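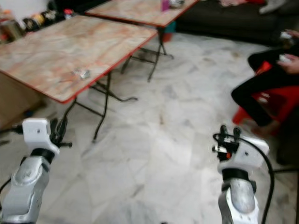 Both arms over the floor, folding tables behind, before the gripper comparison.

Gripper swap and pre-run safety check, with my comments
Last updated: March

I wrote this for Eoin and Tarık, who take over the comparison once I'm off on the Gilmartin job. We're trying the Dakberg fingers against the Jusira ones, same arms, same controller, same pick-up tasks. Tick as you go and scribble your own comments under mine, I won't be offended!

BEFORE POWER

[x] E-stop within reach of whoever is watching. Comment: keep it in your hand or on your knee. I left it on the sofa once and it slid down behind the cushion, never again.

[x] Finger screws tight, both sides. Comment: the Jusira ones work loose quicker than I'd like. Left was fine this morning, right needed a quarter turn.

[x] Cables. Comment: the thick black one on the right arm loops over the wrist housing and down the side of the forearm. Turn the wrist through its full range by hand and watch that loop the whole way, particularly near the fingers.

[x] Wrist housings, look for cracks near the screw holes. Comment: none found. Oisín reckons the left one has a hairline but I've had a torch on it and I think it's a scratch.

[ ] Floor clear between the arms and the near table. Comment: leaving this open till I've gone over it again. It's a marble floor and it gets slippery if anything's spilt, so check for drips as well as clutter.

[ ] Shoes on. Comment: closed toes for everybody in the room, and that includes whoever is sitting down with the controls. There's a bare foot by the red chair, so this one is NOT ticked and we don't start until it is.

POWER ON, SLOW

[x] Home both arms at low speed. Comment: right one takes longer to settle, same as last time. Not a fault as far as Sinéad and I can tell.

[x] Open and close each gripper 21 times with nothing in it. Comment: Dakberg pair smooth all the way. Jusira pair stuck on 3 of them, always on the opening stroke (I've sent Eamon the log).

[x] Grip force cut-out. Comment: set to trip at 400 on the controller scale. The Dakberg tripped bang on, the Jusira let it go to 434 before it gave up. That's a fail in my book, so light objects only with those fingers until Stinel send the new firmware.

[ ] Reach to the tabletop. Comment: stop short of the red edge trim and come in from above. The folding legs cross underneath and a low approach could easily snag a finger in them, and then the whole table comes with you.

[ ] Foil pick-up. Comment: the crumpled silvery bit on the near table will do nicely as a first go. My money's on the Dakberg, the tips are thinner, but Tarık disagrees and there's a packet of biscuits riding on it.

SHUTTING DOWN

[ ] Arms parked, grippers empty, power off at the wall.
[ ] Fingers wiped and back in the right tray. Comment: the two sets look far too alike in bad light, so read the label!

Signed off so far: everything with an x. Shoes and floor first, then Eoin can initial the rest.

We use cookies to remember your settings. Accept all | Manage choices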